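Workshop and Lab Kit > Buying and Budgets
Thread: Hand-held grippers, is two really enough?

remo_m
We've been asked to put in a bid for hand-held grippers so people can record picking and sorting jobs without tying up the arm. Dernex quoted 1447 for two units with one spare set of finger tips. Lindska want 831 for a single unit, no spares. I don't trust either number. What did you end up paying once everything was in the room and working?

HerttaR
More than the quote, obviously. The Dernex price leaves out storage cards, chargers and the mount plate. Ask them for a price per working station and watch how long the reply takes. We waited until August.

d_lombardi
I'd disagree with Hertta on the extras, they're small change. The pads and tips are what eat the money. Budget for those by the month and forget the headline figure.

HerttaR
Small change if your department pays for cards out of another pot. Ours doesn't.

osvaldo_l
Before anyone signs anything, go and look at the room it's going into. The sales sheet shows a bare bench and one smiling operator. Ours is a working room with people in it, and shelves that were full before we bought a thing. I've put my planning list below, taken from the bid we got through last time. Pull it apart if you like.

1. Floor and shelf space. Write down what is already on the racking and what is staying. If the answer is "all of it", the bid needs a line for more shelving.

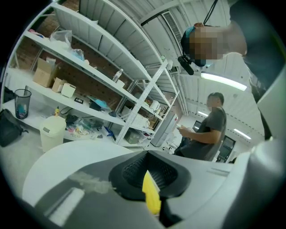

2. Finger tips and pads. Get the price of each in writing, with delivery. Ours were quoted as "consumables, on request" and I sent that straight back.

3. Cleaning. Wipes, paper towels, and somebody's time. The covers pick up smears and the supplier won't come and wipe them for you.

4. People. One person holding the thing is never the whole cost. Put the hours in.

5. Software. Flovomia is free for the first year. Ask what the second year costs and get a name on the email.

remo_m
Useful, thanks. On 4, how many hours did you put down?

osvaldo_l
Half of what we used. I wouldn't copy me on that one.

d_lombardi
Point 1 is padding, sorry. Every lab has crowded shelves. No finance office is going to pay for racking out of an equipment bid, and it makes the rest look soft.

osvaldo_l
Mine did pay for it. Your finance office may be meaner than mine.

ettore.p
Has anyone bought through Lo Presti instead? They resell the Dernex unit and claim a two-day swap if one fails. I've yet to meet a person who has had the swap.

HerttaR
Asked for it once. They wanted the original box. Keep the box, I suppose, if you've got anywhere to put it.

remo_m
Right, I'm going back to Dernex on Saturday with the tips and pads as separate lines. If they won't price them I'll ask for one unit and see how we get on - will post whatever they come back with.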